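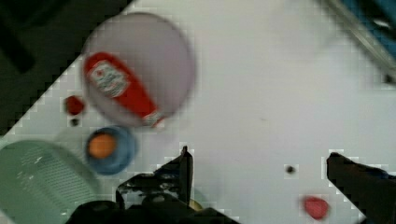
Week 5 is the one I look forward to all term, the week we take a commercial kit apart on paper and ask what you would really be getting for the money. Our kit this time is the Furero tabletop arm from Rumanier, with the two-finger gripper and the wrist camera fitted. Read these notes before the lab, and keep the wrist view next to you while you do. It has a lot of our topic in it: a ketchup bottle lying across a round plate, an orange ball in a small blue bowl, a pale green basket down in the corner, and both black fingers reaching into view. It is also blurred from motion, and we will spend a good part of the session on that.

What comes in the box

The standard kit is the arm, a table clamp, the power supply, the gripper, the wrist camera and a license for Bellamy, the software you use to teach and replay motions. Spare fingertips cost extra. So does the longer camera cable, and I would buy it on the first day, as the short one pulls when the wrist turns all the way over. The printed manual is 368 pages. You need chapter 2 and the tables at the back. The rest is good reading, and I mean that! Whoever wrote the part on joint limits clearly loved the subject.

Where the camera sits

A camera on the wrist goes wherever the hand goes. You get a close look at the object right when you need it, and the fingers stay in view, so you can judge the gap between them and the thing you want to pick up. I think this is the best idea in the kit. You do pay for it, though. Whenever the arm moves, the whole picture moves, and edges go soft. Look at the label on the bottle: you can tell that there is lettering in red and something darker, but you can't read it. If your task depends on reading labels, plan a pause before the grasp and take the picture then.

The fingers hide things too. In our view the gripper fills the bottom center and the right finger comes in from the side. Anything small that sits behind them is lost to the software until the wrist moves. Marijke Dierckx, who ran this lab before me, used to have students draw the blocked area on paper for three wrist angles. We are bringing that back this year.

Choosing a grasp

Think about the bottle first. It lies at a slant over the plate, with its wide body toward one side of the table and the cap just past the plate's rim. Do you close on the body or near the cap? The body gives the fingertips more to hold. Near the cap there is less to squeeze, but the fingers may have to reach down close to the rim, and a plate slides easily when you bump it. Write down your choice and the wrist angle you would use.

Now the ball. It sits in the upper-left part of the bowl, so one finger has far less space than the other. Bellamy has a setting called "offset close" that lets one finger stay still while the other does the moving. Try it with and without. The difference is lovely to watch.

Last, the small red pieces on the table. Are they worth a grasp at all, and how would you tell one of them from a mark on the surface? There are small dark spots in the view that raise the same question – decide what evidence you would want before sending the arm down.

How it compares

The Flusetitz arm we used in December is stiffer and carries more. It has no wrist camera, and setting up the overhead one took most of the lab. For sorting and tidying on a tabletop I would pick the Furero every time. For anything heavy, go with the Flusetitz.

To hand in

Work in groups of 4. Each group turns in one page: your grasp choice for the bottle, your blocked-area drawings, and a short opinion on whether the kit suits a teaching lab. Please disagree with me if you have grounds. Pages are due 10 Mar 2025, on paper, in Roy Tapley's mailbox. He also has the key to the cabinet with the spare fingertips, so see him if yours are worn smooth.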